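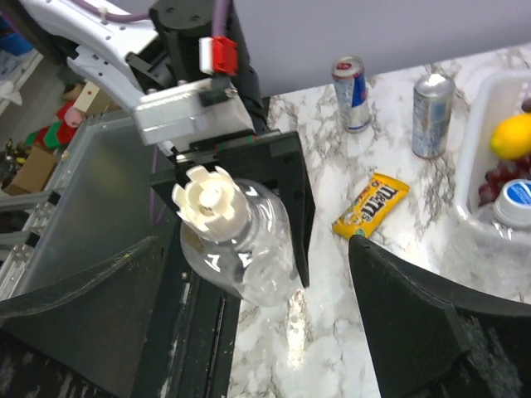

Ticket 1423 -- Bottle cap adapter won't seat / table clear-up

Status: open, waiting on parts
Print this page | E-mail this ticket

Hello again, me with the bottle caps. I'm picking up the old ticket because the advice on it was for the Pornar adapters and ours are the Skosa ones, the white sort with the square teeth round the rim and the round hub in the middle. They're meant to go on any ordinary clear drinks bottle. Mostly they do! But out of the bag of 11 I've now got 5 that either sit crooked or spin round and round without ever biting.

What I've tried so far, in the order I tried it:

1. Took the little plastic collar off the bottle neck (the bit left behind when you break the seal). That sorted one of them straight away, so do check this first if you've got the same trouble.

2. Ran the adapter under the hot tap for a minute and pushed it on while it was still soft-ish. It went on lovely and then wouldn't come off, and I had to throw the bottle out.

3. Swapped bottles. Same adapter, different bottle, and it sat dead square. So I'm fairly sure it's the necks, as there seem to be 2 sorts about, a taller one and a squat one, and they look the same until you stand them side by side.

4. Emptied the bottle before fitting. You get a much better grip on the neck when you're not worrying about sloshing it down yourself. No change to the spinning though.

5. Wound a turn of plumber's tape round the thread. Holds, but I wouldn't trust it upside down.

My question is whether Fallevura (that's where we ordered from) can send only the squat-neck version. Their web page lists them all as one item -- no neck size anywhere, I've looked up and down it. I'll send back the bad ones if they want them, postage is less than the price of a bag.

Update, 4.20 in the afternoon
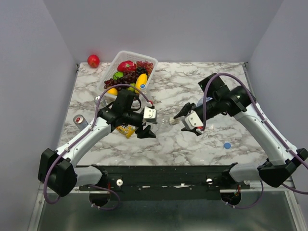 The other half of this ticket was the clear-up, which I'd promised to get straight before the next lot of sorting. The rule we agreed was fruit in the basket, drinks cans standing up along one side, snacks together, bottles and bits away in the tub. The fruit is nearly there: grapes, banana, lime and lemon are all in the white mesh basket, and there's one red apple still out by itself in the back corner. The cans are my main grumble, what with one on its side and only the other one upright. Could we have a shallow tray for them? Teixeira do one with a raised lip and I think it would stop all the rolling. Same goes for the small clear plastic things, which vanish against that marble pattern the moment you put one down. A dark mat would do it, or even a tea towel.

Also, please leave the blue sticker on the banana. I peeled one off another piece of the pretend fruit back in July and the glue picked up every bit of fluff going.

Still to do:
- hear back about neck sizes
- order the tray (and measure the space first, I forgot last time)
- find a mat

I'll leave this open until the new adapters turn up.

Related tickets
Adapter stuck on bottle, won't unscrew
Mesh basket handle squeaks
Which tub do the lids go in?
Sticker glue on plastic fruit

Home | My tickets | New ticket | Parts list | Help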